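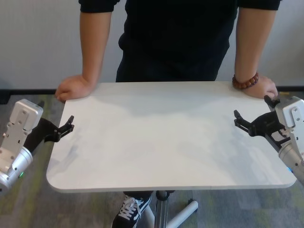 Ilstead two-arm kit from Koslow, is the shared carry add-on worth the money?

mossyhinge
Posted 11th September
Hi all, long post, so put the kettle on. We've had the Ilstead kit on trial at our workshop in Patside since April and I have to give Koslow a yes or no on the shared carry add-on, the one where the robot takes one side of a table and a person takes the other. It's $592 on top of the kit, and that's with the trial discount. I love the thing, I'll say that up front, but I'm not the only one paying.

What it does well: you stand at the far side, put both hands on the edge, and it comes in from the other side with a gripper towards each front corner. It waits for you. You never feel hurried, and my first go at it was a lot gentler than I'd pictured (I had visions of losing a toe). We've been using one of those pedestal tables on castors for practice, with a clear top so there's nothing to slide off.

What I'm less keen on is the lining up. It can take a couple of tries before it's happy with where the edge is, and a plain white top under soft light seems to be harder for it than our old scratched-up bench. Anybody else find that?

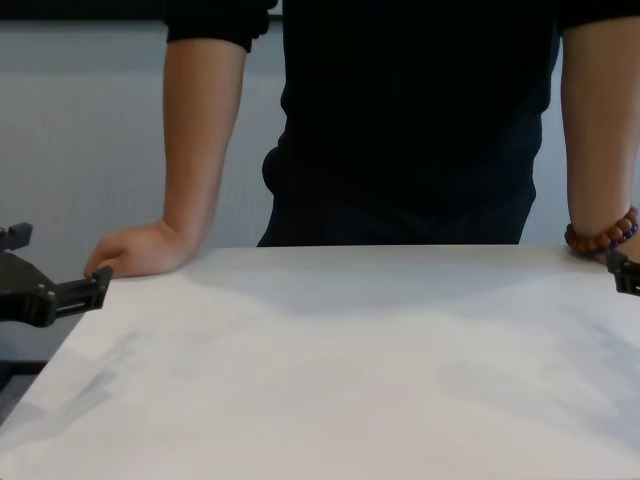 creekside_tinker

Oh, I'm glad somebody has finally started a thread on this! We had the add-on for seven weeks last winter and I'd have it back tomorrow if the budget stretched. The lining up does get better if you run the edge setup again in your own room, with your own lights on. The booklet makes it sound optional and I really wouldn't treat it that way.

My one grumble is hand room. Where you put your hands and where the grippers come in can look awfully close together from the chest camera, and I'm a fusser, so I used to hold a bit further out than they suggest. Could you get a picture from the head camera once both sides are holding? I'd love to see how much of the edge it takes on yours.

mossyhinge
Happy to! Both grippers on the near edge, one finger over the top and one under, me on the far side.

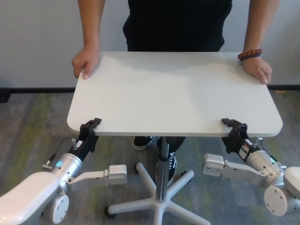 Photo: Ilstead head camera / mossyhinge

You can see it takes a corner area each side and leaves the middle alone, so the board is held at four spots if you count my hands. Sneakers under the table by the base, before anyone tells me off.

plumbline_pat
I'm going to be the grump, sorry. Your table is on castors. One person can push that across a room with a hip and a cup of tea in the other hand. For $592 I'd want to see it with something that has no wheels at all, a trestle top or a solid door, and on a step or a threshold as well. I've no quarrel with the kit itself, we run one for sorting and it's been a good worker, but I think Koslow are charging a lot for a trick until they show it on heavier stuff.

creekside_tinker
I don't think that's quite fair, pat. You start on wheels so people can learn where to stand and when to let go. We did move on to a bare tabletop in the end and it coped, slowly, though I'll grant you we never tried a step.

mossyhinge
No, pat's got a point and I've put the question to Koslow. Their reply was friendly and a bit vague (they'd like us to log 100 carries before we try a bare board, which feels like a lot of evenings to me). For anyone wondering about the hand room question, I've added one from the chest camera with the arms out of view, so you can see how I stand.

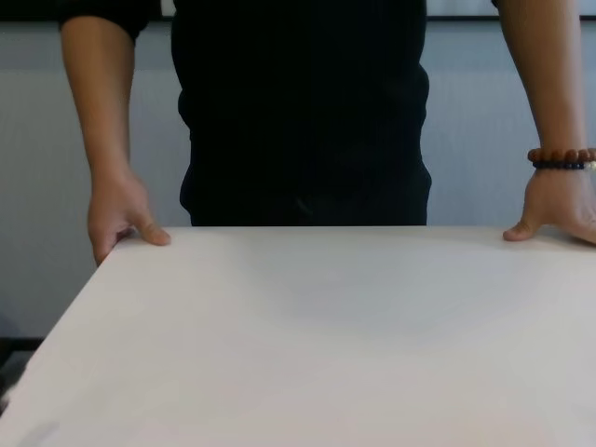

Hands at either end of the far edge.

I keep the left one curled over and the right one flatter, and that's just habit. If creekside has a better way I'm all ears.

creekside_tinker
Looks comfy to me! I'd only say take the bracelet off for practice nights. I had a watch strap in the way once and it put me right off my stride.

plumbline_pat
Agree about the bracelet. Let us know what they say about the step, and ask whether the discount holds if you wait until the bare board trial is done.

mossyhinge
Will do on both. Asking tonight.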